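28/10/2021, Aksoy room, pre-run check for the Musto trials

I've ticked as I went and typed my comments up afterwards over a sandwich, so apologies for the rambling bits. Same list as last time, plus the two cushion lines, which I've put in for good (more on those below!).

## Arm and mount

- [x] **Emergency stop pressed and released.** Fine. I did it from the far side of the room as well as from the desk.
- [x] **Mount bolts.** All snug. The Landetti plate has a habit of feeling tight when you only push it one way, so please lean on it from both sides.
- [x] **Gripper opens and closes fully on an empty hand.** Yes, nice and quiet.
- [x] **Home position matches the sheet.** It does now. It was out by a hair first thing and I re-homed it before anyone came in.
- [ ] **Cable slack at full reach.** Not happy with this one. With the arm stretched over the far corner of the coffee table the loop gets tighter than I'd like. Nothing pulled, but I've left the box empty and I want another clip on it before we do the long reaches.

## Room

- [x] **Walkway to the door clear.**
- [x] **Carpet flat, no curled edges.**
- [x] **Blinds closed.** Closed, and please leave them closed! We lost most of a morning in April to somebody letting the sun in halfway through a batch, and I'm still cross.
- [x] **Cases and bags out of reach of the arm.** Yes. I walked it with the arm powered down.
- [x] **Blue cushion at the armchair end of the sofa.** Yes.
- [x] **Yellow cushion in the middle of the armchair.** Yes. I know it sounds daft to have cushions on a safety list, but they're the brightest things in the room and the Musto planner leans on them when it works out where it is. If one wanders off, the arm's idea of where the table edge sits wanders with it, and then we do have a safety problem.

## Drinks and breakables

- [x] **No hot liquid in any trial.** Cold only. I put a finger in the cup before each batch, glamorous job that it is.
- [x] **Cups and saucers checked for chips.**
- [x] **Cloth and dustpan within arm's length of the operator.** The cloth was. The dustpan had gone on its travels and came back from the kitchen.

## Running the trials

- [x] **Two people in the room, one on the stop at all times.**
- [x] **Speed cap on.** Left at the low setting all day.
- [x] **Layout order drawn before the batch starts.** Drawn and stuck to the desk. This is a method thing more than a safety thing, but if the operator gets to pick the next layout we all end up picking the easy ones when we're tired, me included.
- [x] **Every halt written down, including the dull ones.** See below.

## What we got

We ran 22 trials. The old way (map the room once at the start, then trust the map) had eight halts in them last time we did the same set. With the new way, where the arm takes a fresh look from wherever it's parked before each reach, we had 2. Both were the cable reach I've moaned about already, and both were me hitting the stop because I didn't like the look of it, so the planner may be a bit better than that number makes it seem. Or I may be jumpy.

The slow part is still the look itself. It adds roughly eight seconds to each reach, and you do notice, standing there with your hand on the button. I think that's a fair price for a shared room. Fatell want it quicker for their demo and I've told them we can talk about it once the clip is on and I've seen a full batch on the far corner without a halt.

One more thing I'd like to try is moving the yellow cushion on purpose, by a hand's width at a time, and seeing where the planner starts to grumble. At the moment all I can say is that it copes when the cushions stay put. That's not much of a result if you've got children or a dog.

Room photos, armchair end:
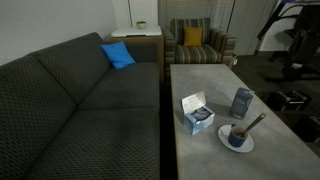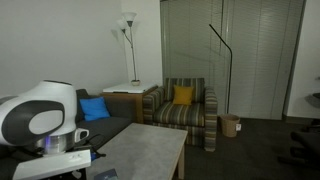
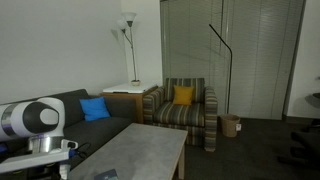 Hok-lam Tu read all this before I'd even filed it and wrote back that the comparison isn't quite fair yet, as the old runs didn't have the layout order drawn beforehand, and that I ought to repeat the old method with a drawn order before putting the two numbers side by side anywhere. Also that a halt by a jumpy operator is still a halt and should stay in the count. Both fair, and both go in.

So, still open:

- [ ] Extra clip on the cable loop, then redo the full reach check
- [ ] Old method again, drawn order, same speed cap
- [ ] Cushion-moving batch (after the clip, please, not before)
- [ ] Dustpan gets its own hook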